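2021-06-16

Small goods sorting, table by the curtains. Notes for me and for Margaux, who has the Gelthorpe order sheet.

Put the waffle cloth down again. I remain unconvinced by it. Krystyna says it stops things sliding and it does do that, but the squares are deep enough to hide a staple, and short cups lean if the base lands on a ridge. I asked for plain felt in September and was told the waffle one was "as good". As good for what, she didn't say.

Kraft boxes: Jistitz says they hold their shape when stacked. Stacked empty, yes. I'll believe the rest after a pile of 22 full ones has stood overnight. Corners are rounded, sides slope inwards to the base, so a flat-bottomed tin wastes the space all round it. Krystyna wants the luncheon meat to go in these. I would sooner see it in a square carton.
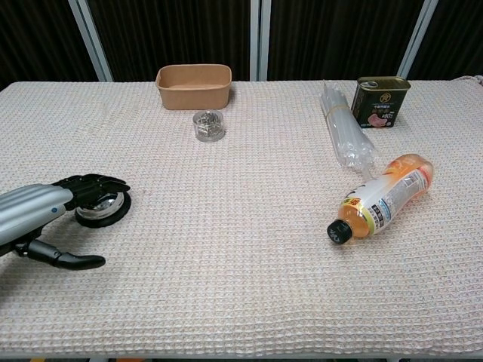 Straws next. The supplier's sheet says packs of 55. First pack I opened came to 47, second one I haven't opened and don't much want to. One thin rubber band near the top end is not enough, the bottoms fan out the moment you lay the bundle down and then it takes up twice the room. Two bands, or a paper sleeve. Margaux thinks a sleeve costs too much. It may, but has anybody priced it?

Clear cups for the paper clips: fine for seeing what's in them, poor for everything else. No lid. The clips tangle and come out in one lump, so weighing them is quicker than picking, provided the scale is right, and I have my doubts about the scale since Liang moved it. Check against the brass weight before trusting any figure from this week.

Also the Ulanell people claim their labels peel cleanly from clear plastic. Tried one on a spare cup, left a grey smear. Tried a second, slower, same smear. Will not be ordering 1000 of them on the strength of a leaflet.

To do:
open second straw pack, count it, write the number on the sheet
ask Jistitz for the inside base size of the box
brass weight, scale
felt (again)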